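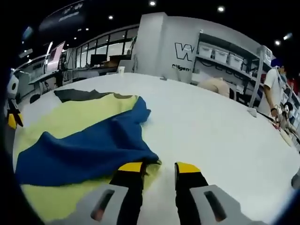

Page last changed: 29 July 2025

Recording cloth demonstrations by hand

Cloth is where most newcomers to hand-held demonstrations get into trouble, so please take your time over this part. You may well have done beautifully with cups and blocks – a towel is another matter altogether, and it took us at Trusbridge a good while to get comfortable with it.

Start with a pile of two or three cloths in strong, different colors on a white table. Blue over yellow-green is a lovely easy pair to tell apart when you look back through the recordings.

Bring the open fingers in low, with the tips at the edge of the pile, and stop there for a moment before you close. Pinch a single fold, lift slowly, and only then travel sideways. If you catch 2 layers by mistake, let go and begin again – a muddled grasp teaches the robot to be muddled too.

Rumple the pile differently each time, and do swap the order of the colors now and then. We aim for 200 good recordings before the first training run, and we take a proper break every 6 or so minutes, which your wrists will thank you for.

Our longer notes on folding, written up in April, are on the Grenen page.

Contact | © 2025 Trusbridge, Ustadberg | Back to top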